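Karnitby peel-and-stick wall covering, ditsy floral
Sold by the roll from our Andthorpe shop and online

Back in stock as of April. Small print, repeats often, so very forgiving if your cuts are a bit off. Same paper as before, new backing, grabs a little slower so you get time to shift it about.

Price: £33 a roll
Roll width: 700 mm
Finish: matt, wipeable
Pattern match: straight
Code: KB-298

Good for box rooms, backs of shelves, hallway cupboards, workshop partitions, rented places where you can't paint. Not for behind a hob. Not for shower rooms either, we get asked every week.

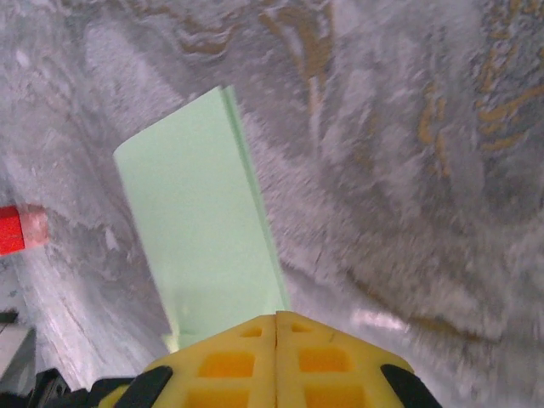

Before you order. Measure the wall at both ends and in the middle, go with the biggest number. Then add a hand's width top and bottom for trimming. Old houses are never square. If you're between rolls get the extra one, batches do vary a touch and we can't promise the same batch later on. Unopened rolls can come back, see returns.

Surfaces it likes: painted plaster (paint left a good month), sealed board, melamine, old gloss that's been washed and keyed.
Surfaces it doesn't: bare plaster, chalky emulsion, anything textured, fresh paint. 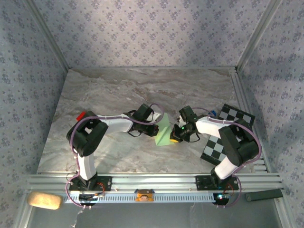 Putting it up. Wash the wall with sugar soap, rinse, leave overnight. Draw a plumb line for the first drop, don't trust the corner. Peel the top bit of backing only, stick, then work down with the felt edge of the smoother. Pulled it on wonky? Lift from the bottom and go again. Fine to do 2 or 3 times, after that the glue gets tired. Trim with a new blade. New blade every drop if you can bear it.

Corners: don't wrap a full sheet round an inside corner. Cut it so a thumb's width goes round, then start the next peice over the top.

Bubbles, prick with a pin and press. Small ones usually go by themselves in a few days.

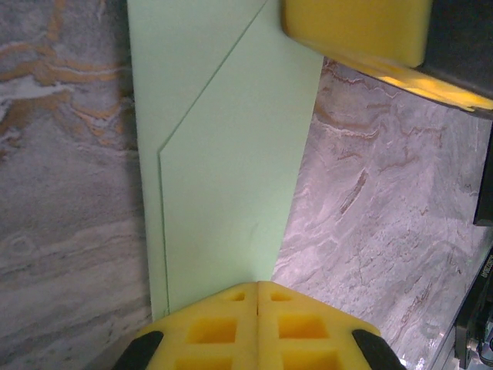
Taking it down. Hairdryer on low, start at a top corner, pull slowly and keep it close to the wall. Any glue left behind comes off with warm soapy water. Test a patch first in a rental please, we can't see your paint from here.

Goes with: Awasthi felt smoother, Awasthi snap-off knife, Druluvwood skirting and picture rail (primed, cut to length at the counter).

Samples. A5, free, one per pattern, post is on us. Allow roughly a week. Colour on a screen is never right so do get one, and look at it in the evening aswell as by daylight.

Delivery. Order before 2 pm and it goes out same day. Rolls are sent in tubes. If the tube's dented take a picture before opening it and email us.

Returns. Unopened rolls only, within 33 days. Cut lengths and samples no. Collection from Andthorpe is free, ring the bell round the side.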